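Home Products Teaching Tools Kameo Hand-Held Gripper

Kameo Hand-Held Gripper
Show the job with your own hand, and let the arm learn it from there
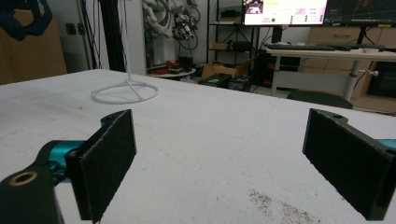
Kameo with the felt-faced finger pads, open over a white tabletop.

If you have ever tried to teach an arm a small, fussy job by steering it from across the room, you will know how tiring it gets by mid-afternoon. The work itself may take a few seconds by hand, yet through a joystick it turns into a long string of tiny corrections, and the recording ends up full of them. We built Kameo for the people who would sooner just pick the thing up and show how it's done.

You hold Kameo by its grip, squeeze to close the fingers, and go about the task the way you normally would. The camera rides along on the tool and looks out past the fingers, so each recording keeps the fingers and the work together in one view. When you're done, the session goes to the Lindsay software on your computer, where you can trim it, throw out the tries you didn't like and name the ones you did.

The fingers

A gripper is only as good as what touches the part, and we have spent more evenings on finger pads than we would like to admit (our families can confirm). The felt-faced pads are the ones we suggest for a first order. They're gentle on painted and polished surfaces, and they give a little when your hand comes in at a slight angle – and your hand will, everybody's does. Please brush them now and then, as felt does like to hang on to dust and crumbs. Smooth rubber pads are sold separately for glass and anything oily.

Changing a pair takes 2 screws per finger. Use the small driver in the case, and go easy on the last turn.

Moving over to the arm

The same finger set fits our Stonex wrist mount, so whatever you teach by hand can be tried on the arm with matching fingers. We really do recommend this! People sometimes teach with one kind of pad and run with another, and then write to us puzzled about why the grip feels different.

If you prefer to drive the arm directly, or have to because the work is out of reach, the Skoritz remote handle plugs into the same software. Plenty of our customers keep both on the bench and use the handle for the slower jobs.

What comes in the case

Kameo gripper with camera
1 pair felt-faced pads, fitted
4 spare pad screws
Small driver
USB cable, 13 feet
Padded case
Printed starter guide, 17 pages

Good to know before you order

Lindsay runs on Windows and Linux. The Stonex mount and Skoritz handle are not included. Orders placed before 2 p.m. normally leave us the same working day, and the next batch of rubber pads is due in April.

Not sure which pads suit your parts? Write to Sherif Abou Zeid through the contact form and tell him what you're picking up, how heavy it is and what it's made of. He is happy to talk it through, and if you mail him a sample part he'll try it with both kinds and let you know which he'd choose.

Add to quote Download starter guide Contact us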